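4.3 Gripping soft tubes
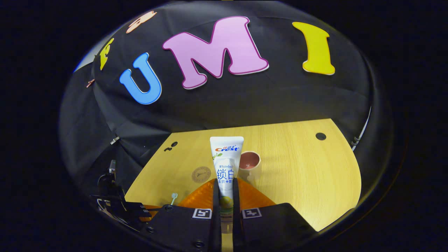 Fig. 12. Toothpaste tube held upright between the two fingers.

Can a machine tidy the bathroom shelf yet? Nearly — and tubes are a lovely place to start!

1. Stand the tube in clear space, with cups and toothbrushes to the side.
2. Set the closing force to 30.
3. Close the fingers slowly and wait for the tone.
4. Lift, hold for 60 seconds, then set down.

Note: half-used tubes still fold and slip. Dornora is working on it.

CAUTION: Open the cap by hand. The fingers can't do this chore yet.

Related sections
4.2 Cups and beakers
4.4 Toothbrushes
5.1 Changing finger pads

Last updated: April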